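Clearing the Table, and Keeping It Clear
By Clem Nepia
6 March 2019
4 minute read

Every house I've ever lived in has had one table that collected everything. Ours came from a furniture shop in Gadham, and for years I couldn't have told you what color the top was, what with the mail and the school papers and the jar of screws that I was always going to sort (I did sort it, in the end, one wet evening in May, and found two keys that fit nothing we own).

So let me tell you how we got it back, and I'll try not to wander too much.

Start by taking everything off. I mean all of it, even the lamp and the nice bowl, and put it on the floor on an old sheet where it will annoy you. If you tidy around things, you'll only end up with neater piles. Once the top is bare, wipe it down with a soft cloth wrung out in warm water and one small drop of dish soap, then go over it again with plain water and dry it right away. Pale tops show every streak, so I fold the cloth in quarters and turn to a fresh side often.

Don't forget the line where the table meets the wall! Crumbs love it there, and so does dust. If yours is pushed up tight, pull it out a hand's width, run the vacuum brush along behind, and wipe the wall while you're at it. White paint marks easily, and a barely damp sponge with light pressure is plenty. I once scrubbed a coffee splash so hard that I left a shiny patch you could see from the hallway, and there was nothing for it but to repaint.

Now comes the hard part, which is putting less back. I allow myself 2 things that live on the table, and everything else has to have a home somewhere else by bedtime.

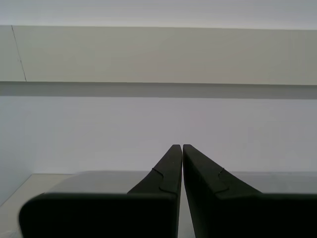 Arsen Vakulenko wrote in to say that two is too strict for a family, and that in his kitchen they keep one shallow tray for whatever is in progress, and when the tray is full, something has to go. I like that very much, and I've been trying it with the mail. It works best with a low rim, so that nothing can be stacked up and forgotten.

As for the wall behind, I'd leave it plain for a while before you hang anything. A bare wall makes a small room feel calmer, and you may find that you don't miss the calendar and the cork board one bit. If you do, hang them by the door.

One more thing about sliding: stick felt pads under the lamp and the tray, and check them now and then for grit.

Contact | © 2019 Flusorside Home Notes | Back to top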